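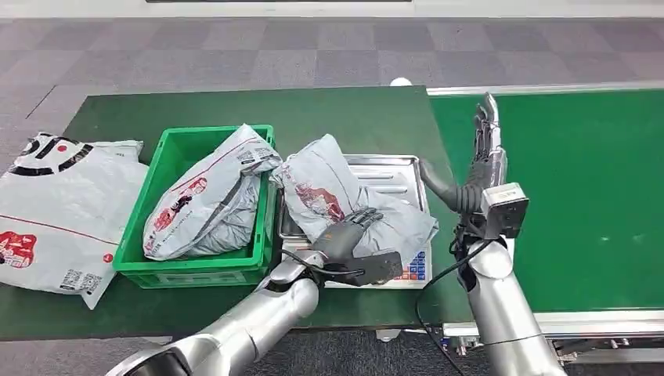
工单主题:打印服务升级后,Trelorine发货系统面单条码无法被承运方识别。报障单位为Imstead分拨点,首次报障时间为三月某个星期六上午,优先级定为2级。报障人反映,自打印服务升级后,出库面单上的小型条码在交接扫描时多次报错,系统提示“校验位不符”。该点处理的包裹以软质邮寄袋为主,袋面标签面积有限,如图中左侧白色塑料袋右下角的黑白码标签,条码一旦缩放失准,便难以留出足够的静区。经与报障人核对,故障仅涉及新模板,旧模板存档文件重新输出后识读正常。

处理记录

一、远程核查打印队列。驱动版本与总部发布清单一致,打印分辨率设定为200点/英寸,而新模板按更高分辨率设计,输出时由驱动自动缩放,条宽随之取整,窄条与空白的比例失衡。

二、调取当班日志。异常面单共39张,均由同一队列输出;其中13张经人工补录单号后放行,其余退回重打。Grodent承运接口未见异常,可排除对方解码规则变更。

三、临时措施。将该队列切换至旧模板,停用“适应页面”选项,并清空缓存任务。切换后由现场试打并扫描,结果均可识读。

四、根本处理。模板由Rebane组按现有分辨率重新制作,条宽改为整数点,静区宽度不得小于规范下限。新文件已上传至测试目录,待业务方签认后发布。签认前,各点不得自行修改缩放比例,亦不得以手工放大标签的方式替代。

五、遗留事项。旧模板不含退货地址栏,使用期间退货件须另行登记。补录单号的面单应保留底联,以备对账。另有用户询问,重打面单是否会产生重复计费。经查,同一单号重复输出不另行计费,但作废后重新取号者按新单处理,请各班组在操作前核对单号状态。

当前状态:待业务方确认。若新模板发布后仍出现校验位报错,请在本工单下追加回复,并附面单编号、队列名称及报错时间,无须另行提单。涉及其他打印队列的问题,请单独提交,以免影响统计口径。工单在收到业务方书面确认后关闭;关闭后如需复查,可凭原单号申请重新开启。

经办:Lech Bielecka 三月

Trelorine技术支持服务台 | 联系我们 | 版权所有 | 返回顶部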